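Visita a Trinetside, jornada de puertas abiertas – 18 de noviembre de 2018

Tres horas de demos. Lo mejor, el baño simulado de Workska: brazo Franka Emika, lavabo de mármol oscuro, una pieza verde entre los dedos. ¿Sirve ya para las tareas de casa? Depende de a quién le preguntse.

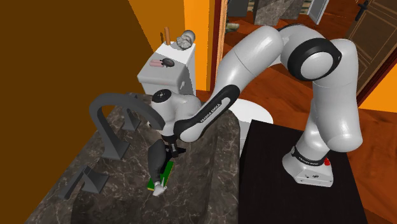 Şengül Gezer opina que no, que en casa cada lavabo es distinto y que ella no pagaría por esto hasta dentro de unos 10 años.

Yo menos pesimista. Agarrar una cosa plana y baja es difícil – se lo he visto fallar a brazos mas caros. 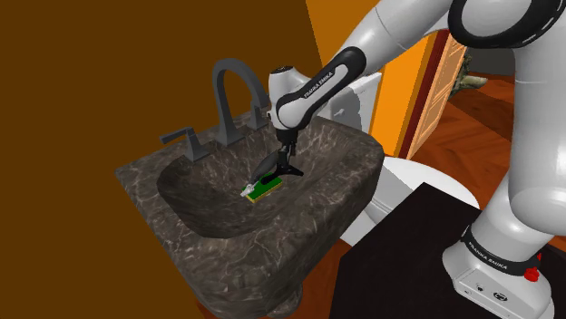
La pinza, dentro de la pila.

Me fui sin ver lo de Bilgin, cola de 30 personas.

Recientes
Skinau y los almacenes
Octubre: ferias

Contacto | Volver arriba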